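## 4. Recording a cabinet task (Cekberg site, both shifts)

Read section 3 first if you haven't mounted the trackers yet.
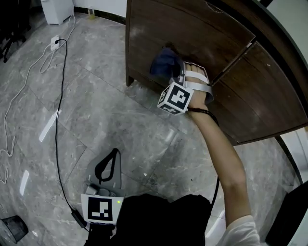
Cabinet work is the first job we're handing over to the Wimance arm, so the people who do it now are the ones recording it. You do the task, the arm learns from your recordings. Work the way you normally would, just a bit slower. Right hand goes flat on the door, marker cube on the side of the hand mount, gripper held low in the left until you need it. Watch the cords. There's one running over the tile to a small black adapter block close to the gripper, and a white cable in long loops on the left. Both are easy to step on when you're looking at the door.

**Before you start**

1. Sign the tablet. Your normal job code, plus 16 for recording time. Recording time is paid time, same rate.
2. Straps snug across the palm. Fingers should still bend all the way.
3. Cable along the inside of the forearm. Not over the top, it snags on handles.
4. Check the gripper light. Green = go on. Anything else, see 4.3.
5. Wipe the marker panels with the dry cloth. No spray.

> **Caution:** Move floor cables to the wall side before you step in. Don't kneel on them.

**Recording**

1. Press start on the tablet, wait for the beep.
2. Open the door, do the task, close the door.
3. Keep the printed patterns clear of your sleeve. Roll it up past the elbow if it slides.
4. Hands still for a moment, then press stop.
5. Bad take? Hit discard. Dont fix it halfway through.

Note: old scratched cabinets are fine to use. Asanlow wants the worn ones in the set, doors that sit a little open too. Don't force a door shut before a take.

A full set is 20 takes. Then a break, away from the station. Target for the site is 600 good takes by the end of April, we had 119 at last count. No personal quota and no ranking, the lead sees totals only.

**4.1 What changes for your shift**

- Stocking low cabinets moves to the arm first. Upper shelves and anything glass stay with people.
- Two from each shift get trained as arm leads. Sign up with Emil Lanz, list is open.
- Hours stay the same while we record. Plan for after that comes from Kälin, not from your lead, so please dont ask them to guess.
- Not willing to record? Say so. You stay on the normal rota.

**4.2 When you finish**

1. Stop the take, then take the straps off. Never the other way round.
2. Gripper back on its stand, handle up.
3. Unplug at the wall, coil the cords.
4. Log any sore wrist or thumb, even a small one.

**4.3 Light not green**

Power off, check the plug, power on. Still not green: tag the gripper, take the spare, tell Emil.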